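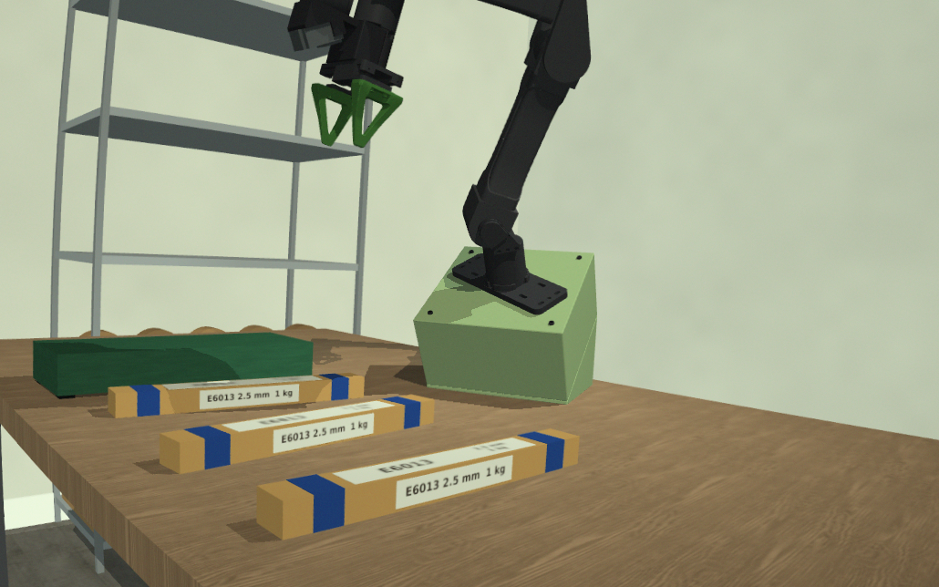 Dosix, week 2: the welding rod demo

My trial of the Dosix simulator has reached the cartons. They're labeled E6013, 2.5 mm, 1 kg, so I can at least read what I'm failing to pick up. The arm has green fingers and a green pedestal to match – very smart.

The kit costs 1524 with the Yao gripper pack, 1204 without. I paid for the pack. Setup took 3 evenings, mostly spent on a license key that hated my keyboard.

The shop in Vunville says the next update is due in October. Wodley, the forum regulars' favorite rival, is apparently free. I wish I'd read the forum first.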